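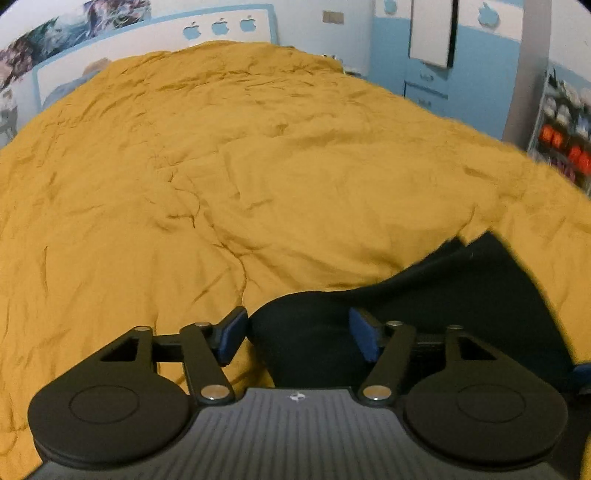

The Gatcombe bedspread is a single-layer cotton cover for everyday use, woven in a plain weave and sold in three sizes. It is made to go over a blanket or a light comforter and to be left on the bed all year. Mustard is the color we sell most of. Against a white headboard with a light-blue border it reads as a warm, solid yellow, and a piece of black cloth laid on top stands out clearly. Customers who like a plain bed with one dark throw or folded blanket on it tend to choose this color for that reason.

Fabric

100% cotton, 330 grams per square meter. The yarn is dyed before weaving, so the color is the same on both faces and the bedspread can be turned over. There is no filling, quilting or backing. The weight is enough to keep the cover flat on the bed without tucking, and light enough to lift with one hand when you change the sheets.

The edges have a double-turned hem on all four sides, sewn in matching thread. Corners are square on the twin and rounded at the foot on the two larger sizes, so that they clear the floor.

Sizes

Twin: 71 x 102 inches
Full/queen: 94 x 102 inches
King: 110 x 106 inches

Measure your bed with the mattress and any topper in place. For a mattress up to 12 inches deep, the size that matches your bed will cover the sides. For a deeper mattress, go up one size. If you have a footboard, expect some extra fabric at the end, which can be folded under the mattress or left to bunch slightly against the board.

Colors

Mustard, chalk, slate blue, brick and dark olive. All five are regular stock. Brick was added in June and replaces the older rust, which is discontinued. We still have a small number of rust covers in twin only – ask before ordering, as they are not listed on the site.

Colors on a screen vary. A swatch card with all five is available for $3 and the cost is taken off your first order.

Washing

Machine wash warm with similar colors. Wash mustard, brick and olive separately the first time. Tumble dry low, or line dry in the shade. Expect shrinkage of up to 3 percent in length on the first wash; the sizes given are before washing. Do not bleach. Iron on the reverse if you want a crisp finish, though most people shake it out and put it back on the bed.

Lint shows on the darker colors more than on mustard or chalk. The other way around, dark items such as new black T-shirts or unwashed denim can leave color on any pale or bright cotton if they are damp. Keep wet clothing off the bed.

Goes with

Candolon pillow shams, same cloth and same dye colors, standard and king.
Salazar throw, a heavier cotton in charcoal or cream, 51 x 67 inches, with a short fringe on two ends.
Asier sheet set, percale, white or pale blue.

The shams are cut from separate rolls. If an exact match matters to you, order them together with the bedspread and write "same lot" in the order notes. We can usually do this for mustard and chalk.

Shipping and returns

In-stock sizes leave the warehouse within 5 working days. King size in olive is woven to order and takes 21 days. Unused bedspreads can be returned within 21 days in the original cotton bag. Washed items cannot be returned unless there is a fault in the weave or the hem.

Prices and stock updated Dec 1, 2025.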